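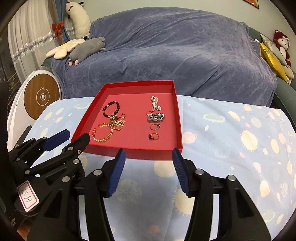 Figure 4. Jewelry in the red tray on the bed, with the two hand-held grippers in front of it.

5.3 The dragged chain problem

I'd love to report that the jewelry task failed for some deep and interesting reason. It failed because of chains. More exactly, it failed because our policy had a very loose idea of what it means to have let go of one, and I didn't catch this until the arm had pulled a necklace, and everything hooked to it, off the edge of a mattress in Dunbar.

Some background first. The Jutitz set has 3498 demonstrations in it, all done by people with hand-held grippers, and the jewelry part is the one I was most excited about (small things, shiny things, soft bedding under them - a nice mean test). Figure 4 gives a fair idea of the trouble. The gold chains lie in a tangle on the left side of the tray, and the watch is in there with them. A person working in a pile like that gets around it without thinking. You lift a little, you feel a tug, you wiggle, you set it down and try again from the other side. None of the wiggling is labeled anywhere in our data, and the tug isn't recorded at all.

So when we moved the trained policy over to the Cerow arm, it did what it had learned. It closed on a link, lifted, carried the link over to the goal spot and opened. If a loop of chain had slipped down behind the rubber pad, the opening didn't free it, and the arm headed for its next target with a necklace trailing behind. Out of 60 test runs this happened in 30, and I'll admit I had to go back over the logs before I believed that number.

The runaway case was the worst of these. A loop caught, the arm swung back toward the tray, and the load on the wrist climbed slowly the whole way. Our stop limit was set for a hard bump - a table edge, a hand, that kind of thing. A slow pull never came near it. The arm kept going, the chain went tight, and then the tray went too. I hit the stop button late. We lost one clasp and no people were hurt, but I was standing closer than I should have been, and I now think the stop limit was simply wrong for any task with string, chain or cloth in it.

5.4 Looking back through the demonstrations

My first guess was bad labels. Kendix, the tool we use for trimming and tagging, marks a release at the moment the finger gap passes a set width, and I figured the width was off. I spent most of October on that idea. The width was fine! What was wrong was using width at all, seeing that a gripper can be wide open and still have a chain hanging on it.

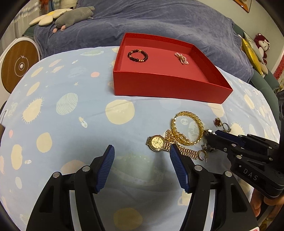 Figure 5. Two beaded bracelets in the box, with gold-toned pieces spread on the sheet and the gripper fingers open in front.

Figure 5 is the kind of view I kept getting stuck on. The nearer gripper has clear space between its fingers, and the link chain lies draped across the wide bangle. By the old rule, a gap like that passes for a release and that's the end of it. The rule never asks where the chain is or what it's lying on, and the same finger gap would get the same tag with a loop caught on the back of a pad.

I then went through the jewelry clips by hand and tagged every one where a chain was still touching a finger after the release mark. There were 103. In most of them the person fixed it with a quick shake, and in a good many the trim had cut the shake out, as it came after the "end" of the grasp. We had been throwing away the very part the arm needed to see.

5.5 What we changed

Three things, none of them fancy. The trim now runs past the release until the fingers are clear of everything in view. The wrist has a second limit that watches for a steady pull as well as a sharp one, and it drops the arm speed before it stops. And during chain runs I stand on the far side of the line, with the button in my hand.

I haven't rerun the full test yet, so I have no new failure rate to give. The one open worry is rings: a thin band can sit over a fingertip with no pull on the wrist at all, and the new limit won't notice it.

Contact: Dunbar site, Jutitz project | Last updated 6/7/18 | All rights reserved | Back to top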